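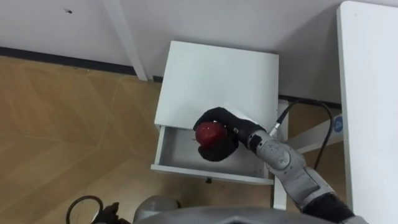

Fig. 22 - Mão direita com a maçã sobre a gaveta aberta.

4.3 Regras para depositar objetos em gavetas

1. Abra a gaveta antes de pegar no objeto. A ordem inversa já foi tentada em Masdale e deu origem a esta secção.
2. Confirme que o interior está vazio.
3. Limite a velocidade do braço a 200 mm/s. O software aceita mais; o armário tem outra opinião.
4. Pare a mão por cima da gaveta e verifique o percurso do cabo do pulso - todo, até ao fim.
5. Desça e só então abra os dedos. Largar de cima não conta como depositar.

CUIDADO: com o braço em movimento, ninguém mete a mão na gaveta, nem "só para endireitar". Pare primeiro o robô.

Nota: a mão que não trabalha fica afastada do armário.

Nota: se surgir o erro 310, retire o objeto e repita desde o passo 1. Se persistir, registe-o no formulário 1253 e envie-o a Fumiko Ishida, que lê todos e responde a quase todos.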